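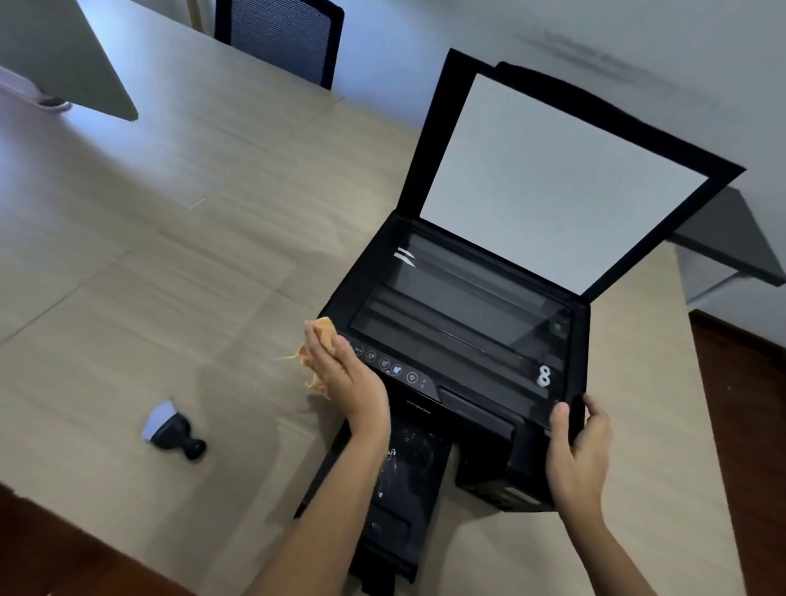

Home | Courses | League | Rules | FAQ | Contact

Tindall Disc Golf League – Frequently Asked Questions

These are the questions that new players send us most often before the season. If your question is not on the list, please write to Jordan Fairclough through the contact page.

What is disc golf?

It is played almost like golf, but you throw a disc instead of hitting a ball. Each hole has a tee and a metal basket with chains. You count the throws you need to get the disc into the basket, and the player with the lowest total wins the round.

Do I need experience to join?

No. We have three divisions, and the third one is for people who are in their first or second season. You can change your division one time during the season, if you find that it is too easy or too hard for you. After July it is not possible to change anymore, as the standings are already used for the final groups.

When do you play?

The league round is every Tuesday. Please be at the first tee at 5:30 p.m. We make the groups at 5:45 and nobody is added after that. A group has three or four players. If you know that you will be late, you can play with the late group, which starts at 6:15, but this group does not count for the closest-to-the-basket prize.

How many discs do I need?

You can play with 2 discs, one putter and one midrange. Many good players in our third division still do this. A driver flies farther only when you have enough arm speed, and for a beginner it usually turns hard to the left (or to the right, for a left-handed player). I would wait some months before buying one.

Can I borrow discs?

Yes, we have a box with loan discs at the first tee. Write your name on the sheet and bring the discs back after the round. If you lose a loan disc in the pond, the price is $10.

Which courses do you use?

We play on two courses. Usuline is the shorter one, and it is mostly open grass. The longest hole there is 400 feet. Zotasis is in the woods and has more elevation, so please wear shoes with a good sole. The schedule on the League page shows which course is used each week.

What does it cost?

The season fee is $40. It includes the bag tag and the final tournament. You can also pay for a single round, but then your score is not in the season standings. We do not give the fee back after the second round of the season, except when a player is injured.

How do the standings work?

You get points for your place in your division each week. Your best eight rounds count, and the other rounds are dropped. When two players have the same points, we look at the rounds they played against each other. When this is also equal, they share the place.

What is a bag tag?

It is a small numbered tag that you hang on your bag. When you play a round with other members, you compare scores at the end and exchange the tags, so that the best score takes the lowest number. You are not obligated to play for tags, but please say it before the first throw.

What happens if my disc goes out of bounds?

You add one penalty throw. Then you play from the place where the disc was last in bounds, up to one meter inside the line. At Zotasis the creek is out of bounds on the whole course. At Usuline the walking path and everything behind it is out of bounds – also when the disc rolls over the path and comes to rest on the grass.

How long can we look for a lost disc?

Three minutes, and the whole group should help. After that, the player takes one penalty throw and goes back to the previous lie.

Do you play in the rain?

Yes, we play in rain and in wind. We stop for lightning. When you hear the horn, mark your lie, leave the course and wait in your car or in the shelter. The round continues 30 minutes after the last thunder, if there is enough daylight.

Can I bring my dog or my children?

Dogs on a leash are welcome at Usuline and are not permitted at Zotasis. Children can walk with you on both courses if they stay behind the player who is throwing.

Who sponsors the league?

Tritel pays for the baskets on the practice green and for the prizes at the final tournament.

Share this page: 12 shares | 3 comments

Comments

marla_b
Is the late group also possible at Zotasis in September? It gets dark early in the woods.

Jordan Fairclough
Hello Marla, no, in September there is a late group only at Usuline. I will add it to the schedule.

puttputtdave
Lost a blue putter near the creek, hole 7. Phone number is on the back. Thanks if you find it!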